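Subject: Re: [tenants-legal] Small claims or regular civil for a withheld deposit?
Date: 10/20/21
List: Vernbridge Tenant and Consumer Law

> My landlord, Gasser Rentals, kept 305 dollars of my deposit for
> "cleaning and linens." The unit came furnished. I never got an
> itemized list, only a one-line note with the check for the rest.
> I wrote back and asked for receipts and heard nothing. Is this
> worth filing over, and do I need a lawyer for it?
> Also, the lease says any dispute goes to a mediation outfit
> called Gumance first. Does that stop me from filing?

You don't need a lawyer for this amount. Small claims is set up for people to speak for themselves, and what a lawyer would charge to show up is more than what you're asking for. I am not your attorney and this is general information only.

On the mediation clause, read the exact wording before you do anything. Some of these say "may" and some say "shall." If yours says "shall," send a short written request to mediate and keep a copy. Give them 30 days to answer unless the lease sets a different time. If they ignore it, you can show the judge that you tried. If it says "may," I would still make the offer in the demand letter.

The demand letter should be one page. Put in the address of the unit, the dates you moved in and out, the amount of the deposit, the amount returned, and the amount you want back. Ask for the itemized list again. Say you will file if it isn't settled by a certain date. Send it by certified mail to the address for notices in the lease. That may be different from the office where you dropped off the rent.

Check whether the landlord on the lease is Gasser or a holding company. I had a file where the tenant sued the manager and the owner of record was Plosumholm. It had to be served all over again.
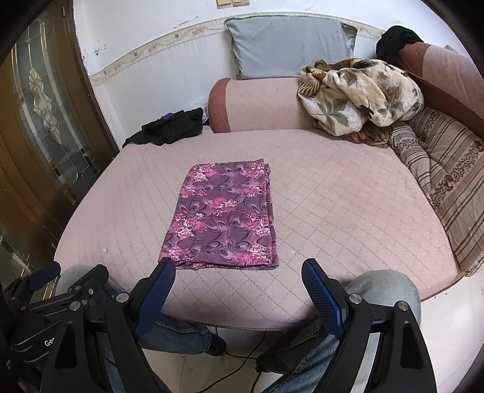
Photo: list member submission, used with permission

For the hearing, bring 4 sets of everything: judge, other side, yourself, and a spare. The lease, the move-in checklist if there was one, the note that came with the check, and your letters. Print your photos. Don't plan on handing your phone up to the bench.

Ask the clerk about the filing fee and whether it can be added to the judgment if you win. Also ask about the fee waiver form if money is tight.

If they call and offer 300 to settle, I'd take it, but get it in writing and don't dismiss the case until the check clears.

Let the list know what the clause says.

--
To unsubscribe, send a blank message with "unsubscribe" in the subject line.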